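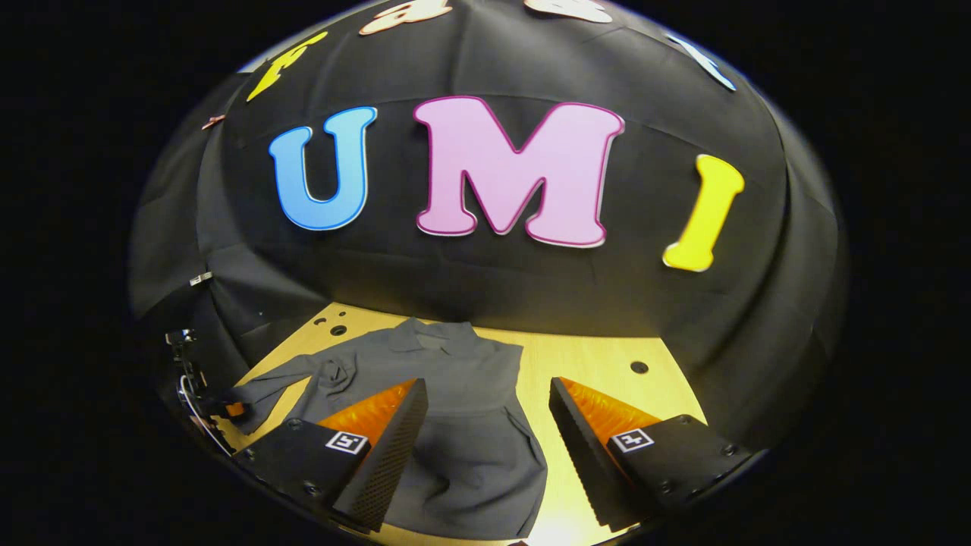
Drutov hand-held gripper: six weeks on the folding table

Filed under: Reviews > Workplace automation > Laundry and linen

We run a uniform laundry in Cistthorpe with 30 staff on the folding side. In July we took on a Drutov gripper, a two-fingered tool you hold while folding so an automatic folder can later be taught from the recordings. Dark grey button-up shirts make up most of our work, so we started with those, laid flat with the collar away from you.

The orange ribbed pads are the best part. They pick up a single layer of cotton without pinching the one under it, and they haven't marked any fabric. Sleeves are harder. They bunch on the diagonal and you need a second go.

It is slow. Auður Kragh has folded by hand for years and needed most of a shift to stop reaching in with her fingers. We logged 1218 shirts in the first month, well short of a normal week for one person – the rosters had to allow for that, and at first they didn't.

The bigger change is to the job. Folders now get a training rate while they record, and two have moved across to checking the recordings. Others asked what happens to their hours once the automatic folder arrives. Management has promised no cuts before the next agreement. I would want that in writing before anyone picks up the tool.

My wrist was sore after an hour, so we swap every 30 minutes. Good grip, poor balance. Three and a half stars.

– Lærke Sveinbjörnsson

175 shares | 12 comments

Related reviews
Umthorpe steam press, second look
Anti-fatigue mats for standing work
Linen trolleys: which castors last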